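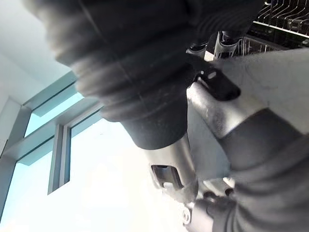 Protective Sleeves and Bellows for Arms That Work for a Living

Posted in April by the Gelley workshop desk

Filed under: Covers & Guards > Sleeves > Made to Measure

Dust has no respect for a capital budget. You can spend a great deal on polished metalwork and a very clever joint, and within a season the flour, lint or sawdust will have moved in and started redecorating. We sew the coats that keep it out.

Gelley makes two styles, and most customers end up with one of each.

The Mellor bellows is the pleated one. It folds up like a concertina when the joint closes and opens out again when it doesn't, and ends in a tapered cuff. Charcoal is the standard colour. Other colours are available, and in all our years of trading we have sold one in yellow, to a customer who rang back on the Sunday to ask about charcoal.

The Wunico wrap is the plain dark grey sleeve for the straight runs between joints. It's cut with a bit of slack, so expect gentle wrinkles. People ask whether we can do it skin-tight. We can, and then the arm bends, and then we get a phone call.

Sizing

Measure the widest part of the arm, clips and cable ties included. Then measure again with the arm bent as far as it goes. The second number is the one we want. Bellows are made to a maximum opened length of 200 cm and a minimum cuff opening of 60 mm. Anything outside that, send a sketch. Biro on the back of an envelope is fine and is frankly the house style.

Fitting

Feed the cuff on first and let the pleats follow. Leave slots, screw heads and anything you'll need to get a driver into clear of the fabric. Run the arm slowly through its full travel before you tighten anything, and watch the folds while it moves. If one gets pinched, back off and shift the cuff a little.

Washing

Cold, gentle cycle, zipped into a laundry bag, dried flat in the shade. Tumble drying turns a Mellor into a very small Mellor. We keep one on the office shelf as a pencil holder.

Price and lead time

A made-to-measure set of one bellows and one wrap, the Gultoditz Pair, is $1,389 including GST. Allow 31 days from when we receive your measurements. Replacement wraps are sold singly, and we keep your pattern on file, so reordering takes one email and no second go with the tape measure.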